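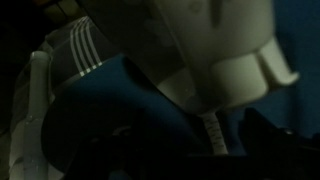 Off-white, with deep blue at the right.

Home cooks wanted to test recipes that do not explain themselves

Posted 2019-03-17 by Marjan Shokri

Nindine is putting together a cookbook from the recipe cards of Sunville, and we need people to cook from them. We have 715 cards. They came in shoeboxes, envelopes, a cookie tin and one bowling bag, and most were written by people who already knew how to make the dish and saw no point in going on about it.

A typical card reads, in full: "Mrs. D's cake. Butter, sugar, eggs, flour to stiffen. Bake." There is a smear of something on the back. Another calls for "one can" and leaves it there. A third begins with step four, refers several times to "the other bowl," and ends with the words "unless it's for Carl."

We would like to print these recipes in a form that a stranger could follow. For that we need strangers.

What you would be doing

You'll get five cards, copied front and back, in the mail. You cook each one twice. The first time, you follow the card exactly as written, using whatever sense you were born with to fill the holes. The second time, you fix what went wrong. Both times you write down what you did, in amounts and minutes, on the sheet we give you.

Then you feed it to somebody and write down what they said. Please use their words. "Good" tells us very little when it comes from a man who also says it about hospital toast. "Is there more" is useful. "What's the gray part" is extremely useful.

You have until the end of November to send everything back. That sounds like a long time, and every person who has ever worked on this project has said so.

Who we are looking for

We have room for 146 kitchens. Three of those are spares, for when somebody moves, has a baby or meets the tongue in aspic.

You should be able to boil, fry and bake at an ordinary level. You don't need to be good. We had a retired pastry chef help with the pilot round, and he quietly improved everything, which made his notes lovely to read and useless to us. If you tend to look at a recipe and think "I know better," please come to the launch party and enjoy yourself, but leave the cards to somebody more obedient.

You will need an oven whose temperature you believe in, a set of measuring cups and a scale. If you don't own a scale, say so on your application and we'll lend you one. You will also need at least one eater. Children count, though we'll weigh their testimony accordingly.

You do not need to live in Sunville. It does help to be near a grocery store that sells lard.

Things to know before you say yes

You can't pick your cards. We tried that in the pilot and everybody picked pie. Cards are dealt out in sealed envelopes, and each envelope has at least one dessert in it and at least one thing from the gelatin section. The gelatin section is larger than any of us would like.

You can trade one card with another tester. You can refuse one card outright for reasons of faith, allergy, diet or plain horror, and you don't have to tell us which. Vegetarians are welcome and will get a vegetarian envelope. It will contain a great deal of corn.

Some of the cards use ingredients that are no longer sold, or brand names for products that left the shelves before you were born. There's a list of swaps on the back of your testing sheet. If yours isn't on the list, call me. I have been wrong about suet before, but I do pick up the phone.

Please be kind about the cards in your notes. Most of the writers have family in town, and their families will be at the party. "Dry" is fine. "An act of spite" was not fine, and we heard about it for weeks.

What you get

There is no salary. We'll pay you back for groceries if you send receipts, within reason. Saffron is within reason if the card says saffron. Wine is within reason up to the amount that goes into the pot.

You also get your name in the back of the book, a copy of the book, and a voucher from the Jõgi bakery on Vadora Street for a loaf of bread, which several pilot testers told us they ate standing up on the sidewalk with real emotion.

If one of your second attempts makes it into print, it will carry a line saying who tested it. You may not have this line changed to say "against my advice." Somebody has asked.

How to apply

Send a letter or an email with the following:

- Your name, mailing address and a phone number you answer
- What you cooked last night, and how, in no more than a page. Cereal is an acceptable answer if the instructions are clear
- Anything you can't or won't eat
- Who will be doing the eating

The second item is the one we read most closely. We're looking for people who notice what they do with their hands and can say so plainly. A beautiful paragraph on what soup meant to your grandmother will be read with pleasure and set gently to one side. Tell us when you put the onions in.

Couples may apply together but will be treated as one kitchen. Please settle beforehand which of you holds the pen.

We'll write to everyone, yes or no. If you have old cards of your own, we are no longer taking them. I mean this. Please stop leaving them on the porch.

Shared 146 times

5 comments

dottie_w: I know exactly who Mrs. D was and it was lemon. She left it off the card on purpose.

Marjan Shokri: Dottie, please call me.

hank in the valley: Does a toaster oven count as an oven? I believe in its temperature, just not the one on the dial.

Marjan Shokri: If you own a thermometer that fits inside it, yes.

pilot round survivor: Did this last time. Got the salmon mousse. My brother-in-law still brings it up at holidays. Signing up again.

Contact: Marjan Shokri, Nindine, Sunville | © 2019 Nindine | Back to top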